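Broltovar 3 — trajectory labeling and replay, two months in

Short version: good tool, annoying installer. Keeping it.

We do cloth. Trousers, jeans, shirts, two-handed stuff with handheld grippers in ordinary bedrooms. Before this we had Verna plus a pile of Dennis's scripts. Verna is fine for one arm. With two it kept losing which track was left and which was right whenever the grippers crossed. Broltovar doesn't. That alone sold Maya.

Segmenting is the best part. It proposes cuts from gripper width, so grasp, lift and release mostly land where you want them. Mostly — thin fabric fools it, jaws closed on a hem look the same as jaws closed on nothing. Set the width threshold per garment, ignore the default.

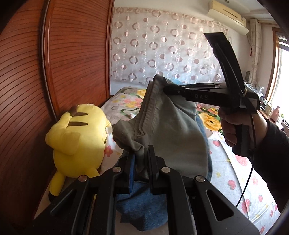
Pose tracking holds up better than I expected on patterned bedding. Plain sheets are worse, not enough to lock onto. Strong window light still gives it jitter, and the smoothing filter hides that instead of flagging it. Turn smoothing off while you check, then back on for export.

Replay is quick. 32 episodes loaded on my laptop without choking, scrubbing stays in sync across both veiws. Mwajuma wants per-finger force plots, not there yet.

Bad: installer wants its own Python and wont say so until step 6. Export to our planner format dropped timestamps twice, fixed in the November patch. Docs thin on calibration. No undo on merge!! Save first.

Support answered the same afternoon, to be fair.

4 out of 5. Would go higher if merge had an undo.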